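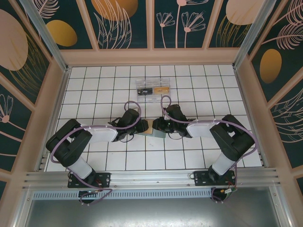
Lurdes Falcão wrote in to say that teal was a brave choice for something this small, and was I not worried it would all go gloomy at the back? She has also asked, twice now, which pink I used for the trim, so I had better get on with this page.

Teal and Pink: the walls and the floor

Hello and welcome to the gallery, such as it is! Regulars will know I've been going on about these walls since November, when I had a sketchbook full of flowers and not one decision made. I do love a small space. You can be far bolder than you'd ever dare to be in your own sitting room, and if you hate it you've only got a little bit to paint over.

My notes are underneath for anyone who likes the detail (Vicente Echeverría, I know you do). Full views are a bit of a squash in a space this size, so I'll take it a bit at a time.

The back wall
This is where the teal is at its darkest, and yes, Lurdes, I was worried! I tried a paler one first, the shade I call Povik after the notebook I mixed it up in, and it looked like a swimming bath. The dark one makes the pink flowers come forward. The gold ovals came last of all and I was terrified of them. One wobble on an oval and it's an egg.

The feathery leaves
My favourite thing to do. A soft brush, hardly anything on it, and you flick from the stem outwards while holding your breath. I used up half an old sketchbook practising, and Balthasar Mayrhofer still tells me I hold the brush all wrong. I do hold it all wrong. I'm left-handed, Balthasar.

The trim
Pale pink, and the answer to the question is that I can't tell you exactly. It started life as a tester of something much sweeter and I kept knocking it back with white until it stopped shouting. I did the edges on a separate evening with a cup of tea and the radio, and I'd say leave a good night in between if you're copying this at home (I didn't, the first time, and had to redo a whole length).

The left side
A complete change, with big circles in pink and gold and the flowers just drawn on in line. Cristóvão Aguiar thinks it belongs to a different scheme altogether, and he may have a point, but I had the circles in my head before anything else and I wasn't giving them up. Draw round a plate. Draw round a saucer. That's all the geometry I know.

The right side
Back to teal, with a gold oval and pink leaves more like ferns this time. I think this side is the calmest of the lot and it's the one I'd do again tomorrow.

The floor
White square tiles with dark grout lines. I went back and forth on the grout for weeks! White on white was the sensible option, and Eckhard Tiedemann was all for it, but with so much going on up the walls I wanted the floor crisp, like an old dairy or a chip shop. Dark lines also show you straight away if a row has wandered, so be warned.

The odds and ends
I like a clear case for small bits and there's one towards the back, with something black at one end and a nice orangey yellow at the other. That yellow has given me ideas, I must say. It sits beautifully against the teal, and I've already mixed a little pot of something close to it to try out on a spare bit of board. I might be talked into a few yellow centres for the flowers.

If you've done anything similar, do send me a note, especially if you've found a gold that doesn't go brown in the pot. Lurdes, I'll bring you the end of the pink next time I'm over your way.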